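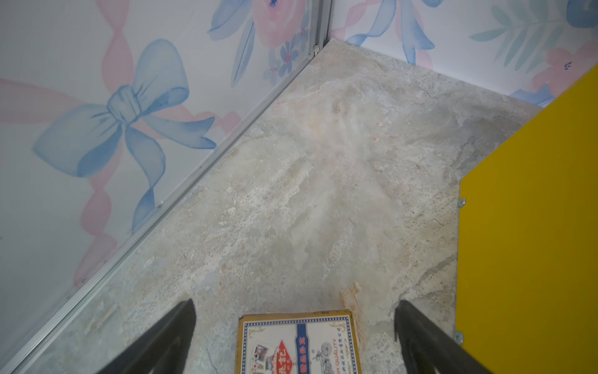

Collection of manipulation examples for the Wenosen grasping model continued through the second quarter of the award, and the target set in the work plan for this period has been met. The Plumard site recorded 4,000 accepted examples, each consisting of a wrist camera recording, the joint positions of the arm, and a short written label. Most of the effort went into small household and leisure items picked up inside printed enclosures. The playing card box is typical of the class: a flat rectangular item with a gold-yellow border and dense printing, approached from above with both fingers open and the box between them. The enclosure walls carry bows, ribbons and flowers in pastel colors, so the model must separate the item from a patterned background as well as from the marbled floor.

Work during the period

The project operates 10 enclosures, divided between Plumard and the partner site at Sonside. Each has its own wall print and floor pattern. Operators change the item after every 30 examples and change its starting position after each one. Positions close to a wall or panel were added to the plan at the request of the Pons modeling group, which reported that its earlier training data contained too few approaches in tight spaces. These positions take longer to record and account for most of the rejected attempts.

Labels are entered by the operator at the end of each recording and checked by a second member of staff the following morning. The checker confirms that the named item is correct, that the grasp type matches the recording, and that the start and stop points have been placed properly. Recordings that fail are returned once for correction and then removed from the set.

Difficulties

Sonside began collection 5 weeks behind schedule because its second arm was delivered without a mounting plate. The plate has been fitted and the site is now recording at the planned rate. The lost time will be recovered by adding a Saturday shift at Plumard until the end of September. No additional funds are requested for this purpose, as the staffing line was underspent in the first quarter.

The checking step also found that operators at the two sites used different words for the same grasp. A shared word list was issued and the affected labels were rewritten. Pons has confirmed that the corrected files load without error.

Plans for the next period

Collection will move to soft items, including cloth bags and folded garments, and to items partly covered by other objects. Half of the wall prints will be replaced so that the test set contains backgrounds the model has not met in training. Pons will deliver a first evaluation of the model on held-out card boxes, tins and small cartons, and the results will be included in the next report together with an updated spending table.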